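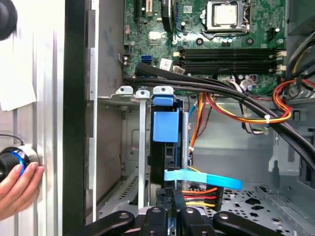 I'm looking for people who can take apart and put back together an old desktop computer, and who don't mind doing it with a robot's hands instead of their own. If you've ever opened up a tower to add memory or swap a drive, you already know most of what I'd ask of you. The job is getting those moves across to the machine, one at a time, until it has seen enough of them to try on its own. Some of the tasks are pretty gentle, like lining the fingers up with a blue drive latch, and some are fiddly, like getting hold of a power connector with orange, red and yellow wires fanning off it and a fat bundle of black cables draped across the case. Cables are the hard part! They bend, they spring back, and they never sit the same way twice.

A bit about us. Dalosetti is a small shop in Hirkton that works on taking used electronics apart so the good pieces can go back into use. Our teaching project is called Chamoun, and I run the sessions. I came to this from fixing computers at a counter, not from a robotics degree, so please don't let the word "robot" scare you off. I learned on the job and so can you.

## What you'd be doing

Most of a session is remote control. You sit at the station, watch the view from the robot's wrist, and steer the gripper through a short task: reach in, grab, pull, set down, reset. Then you do it again with things moved a little. On other days you'd guide the arm by hand, which I like better (it feels a lot like teaching a kid to tie shoes).

Between tries you'll mark each one as good or bad and type a line about what went wrong. I really do read those notes. "Slipped off the latch, came in too low" is perfect. We want the messy attempts too, so please don't toss them.

## Who I'm hoping to hear from

- People who know a drive bay from a memory slot, or who would enjoy learning
- Steady, patient folks who can repeat a small motion without rushing it
- Left-handed people — I'd love more of you, we don't have nearly enough
- Anyone 18 or over who can get to Hirkton (the bus from Wultlow stops a short walk away)

You don't need to code. Gamers tend to pick up the controls quickly, but so did a retired seamstress and a guy who ties fishing flies, so who knows.

## Time and pay

Sessions run 3 hours with a proper break in the middle, and I'm asking for 2 sessions a week. Pay is $50 a session, plus a $300 bonus if you stay through the end of March. Your first visit is training and it's paid the same as the rest.

We record the robot's cameras and the motion of the arm, and your hands may show up in the video. We don't record sound. You'll get a consent form to read at home before you sign anything.

## How to apply

Stop by the Dalosetti front desk or send a note through the Chamoun sign-up page. Tell me what you've taken apart lately and whether it went back together — either answer is fine. Add which afternoons or evenings suit you, and mention it if you need a chair at a certain height or a bigger screen so I can set up the station ahead of time.

Posted 10/6/24. I'll keep this open until the spots are filled.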